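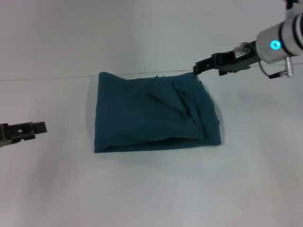 Folding a T-shirt

Folding a T-shirt is the household and commercial practice of reducing a short-sleeved knit garment to a compact, regular shape for storage, transport or display. The finished piece is usually a rectangle or near square of several layers. The practice belongs to the general field of laundry care, where it follows drying and comes before putting away, and it is also a routine task in clothing stores, uniform services and shipping rooms.

Terms

The names used for the parts of a shirt in folding instructions are mostly those of the garment trade. The hem is the finished bottom edge. The body is the tube of fabric between the hem and the armholes, and it has a front panel and a back panel. The collar band is the strip of ribbed or plain knit sewn around the neck opening. The neck label, where there is one, is attached to or printed on the inside of the back panel just below the band. A folded shirt is called a bundle, a packet or, in some store manuals, a block. The edge at which the fabric turns back on itself is the fold line, and the side of the bundle meant to be seen is the face.

General method

Most methods begin with the shirt laid out on a flat, smooth surface larger than the garment. Tables, counters and ironing boards are used, and beds are common in homes, although a soft surface makes it harder to keep the edges straight. The shirt may be laid with the front panel up or down. Laying it front down places any chest print on the outside of the finished bundle; laying it front up generally places the print inside, unless the bundle is turned in a later step.

The person folding may stand at either the hem end or the neck end. Standing at the neck end, with the print reading upside down, is frequent among people who prefer to bring the hem toward themselves in the last step. Wrinkles are smoothed outward from the center of the body with the flat of the hand. The sleeves are then turned inward over the body, one side after the other, and the side of the body may be carried in with each sleeve so that the two side edges become parallel. The long strip that results is folded in half or in thirds.

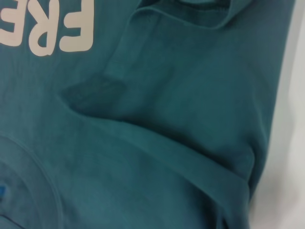 Cotton knit does not hold a crease as firmly as woven shirting. A fold made in a soft jersey tends to open slightly when the hand is lifted, and a ridge of fabric can travel across the body when one layer is pulled farther than the layer beneath. Such ridges are normally corrected by lifting the upper layer, shaking it lightly and laying it down again. Pressing down on a ridge only sets it as a crease.

Common variants

The half fold, also called the book fold, brings the two sides of the shirt together along a vertical center line, after which the sleeves are turned in and the strip is folded once or twice. It is quick but leaves a crease down the middle of the chest.

The thirds fold turns each side in toward the center and then folds the strip into three. It produces a flatter face and is the usual choice for shelves.

The file fold continues from the thirds fold until the bundle is small and firm enough to stand on its edge in a drawer. Bundles stored in this way are arranged in a row with the fold lines upward.

The pinch fold is carried out by gripping the shirt at the shoulder and at a point partway down the same side, crossing the hands, and lifting so that the garment falls into shape. It requires practice and gives less regular edges in thin fabric.

The roll, used mainly in luggage, is often listed with the folds, although only its first steps involve folding.

Folding aids

A folding board is a hinged panel on which the shirt is laid before the side and bottom flaps are swung over in turn. The Wirko board, sold in a home size and a store size, has three moving flaps and a fixed center plate. The Rorka is a single loose plate that is placed on the back of the shirt, used as a guide for the fold lines and then drawn out through the collar. Both are intended to give bundles of equal width, a quality valued on open shelving.

Use in stores and services

In stores, the width of the bundle is set by the shelf. The staff handbook of Lidgate, a chain of casual clothing stores, calls for stacks no higher than 50 centimeters, with the fold line facing the customer and the neck label centered. Aoun, a uniform rental service, uses the thirds fold for knit shirts and ships them in cartons of 65 or 85 pieces according to size.

Printed garments

Shirts with thick or raised lettering require some care. A fold line placed across the print may leave a mark in the ink layer, and repeated folding at the same place can contribute to cracking. For this reason the fold is generally placed above or below the lettering where the length of the shirt allows it. A short word printed across the chest can usually be kept whole on the face of a thirds fold. 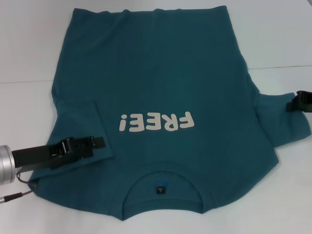
Fabric condition also affects the result. Shirts are folded when fully dry, as moisture held between the layers may cause odor or mildew in a closed drawer. Collars, hems and underarm seams dry more slowly than the body and are checked first. Shirts kept through a season, for example from December until spring, are sometimes refolded along different lines to prevent permanent creases.

See also: Clothes hanger; Ironing; Laundry symbol; Linen closet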